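Govby table lamp, white shade: a month and a bit of switching it on and off
Last updated 2019-03-04
2 min read

I bought the Govby in January for $90, plus $15 to have Landry ship it in a box you could have kept a goat in. It comes with a fabric shade, a flared black base and an instruction sheet in 956 languages, none of them interested in how the shade ring goes on.

We've put it at the end of the long white table, hard up against the brick, where the ceiling lights never did much for anyone. 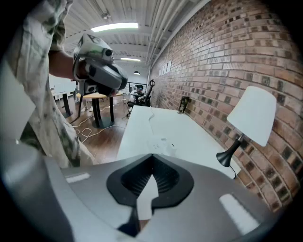 The Govby at the far right, white shade, cord down from the base.

The light is good. Warm, even, no hot spot on the brick, and I've stopped squinting at my own handwriting. The base is heavy enough that a passing elbow only moves the shade, which then sits at a jaunty angle until somebody can't stand it any longer. White fabric is a brave colour for a shared room, and I give it until winter.

My real grumble is the switch. It's on the cord, and the cord goes behind the table, so turning the thing off means groping about down there like you've dropped a contact lens. The Vilik I had before cost $40, looked like a dentist's waiting room and had its switch on the neck, where a hand might find it. 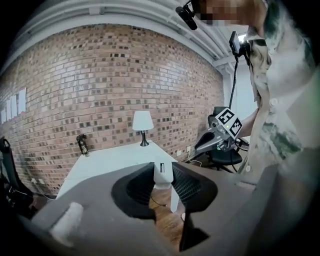
Francine Arsenault wrote in that hers has been plugged into a Bondeo remote socket from the first week, and that she hasn't touched the cord switch since. She'd still like a darker shade.

Three and a half stars. The half is for the base.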